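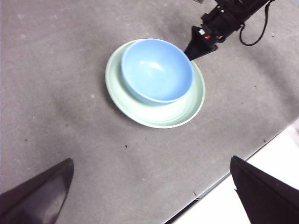

Blue bowl on the green plate, second arm at the rim, wrist view.

Hi all,

Sorry for the slow answer, I've been buried in log files since February and only just caught up with this thread. Quoting the bit I want to pick at:

> From: Bianka Sárközi
> Subject: [twoarm-practice] draft 2, section on shared reach
>
> I'm fine with most of the draft but I think the "one arm moves,
> one arm holds" rule is too strict for tabletop work. At Bravden
> we'd lose half our episodes. Can we at least say what counts as
> holding? Is an arm parked with its tip next to a dish holding,
> or waiting, or in the way? And who writes down which it was?

OK so I love this question, and I don't think the draft answers it at all! We run the Trudis rules on our tables (I wrote a chunk of them, so blame me) and "holding" got us into a mess early on. People were marking an arm as holding whenever its tip was near something. Then we went back over 1,738 episodes and found 300 where the label said holding and the gripper log said it had never closed on anything. That's a lot of wrong labels, and every one of them was made by a sensible person following what we'd written.

What we use now is three words, and you have to pick one before the other arm is allowed to start:

Holding: the gripper has closed and the force reading says there's something in it.
Near: any part of the arm is inside the dish zone, touching or not, and it isn't holding.
Clear: the whole arm is outside the dish zone, cable included.

The cable part is there because I got caught out by it myself. I'd measured everything from the fingertip, very proud of my neat little circle, and the loop on the side of the arm stuck out way past it. So please, can the draft say "arm and anything attached to it"? It's a tiny edit and I'll happily write the text.

On Bianka's worry about losing episodes, we don't ban the near state. We slow the moving arm down and leave the pair of them to it. Stacked dishes are the case I'd test any wording against, because the bowl never sits dead center on the plate and so the gap between the two rims is different on every side. A clearance measured from the plate can be fine on one side and useless on the other. I'd measure from whichever rim is closest to the tip and say so in the rule.
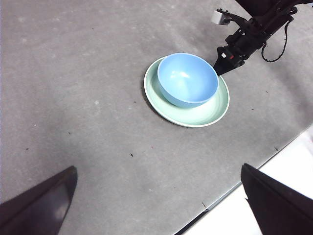
Bianka wrote back to me off-list, and said I could pass it on, that she could live with near as its own state as long as the operator isn't the one judging it by eye from a wrist view, and that she'd want the zone check done in software with the label filled in automatically.

Which, yes, fair. From the wrist you often can't tell touching from hovering, and I've argued with myself over that more than once. Our Rebane controller already knows where both arms are, so the check is cheap. Burton said on the last call that their older setup can't do it, so maybe we write it as a "should" for now and make it a "must" in draft 3?

Two leftovers while I'm here. Table 4 in the draft still gives the episode total as 2,824 and I think that's from before the duplicates came out, could whoever has the sheet check? And section 6 says "the robot" all the way through when there are two of them. Left and right would do me, or A and B, I don't mind which, just one or the other.

I'll send my wording for the three states as a reply to this so people can mark it up in place.

Cheers from the Trudis end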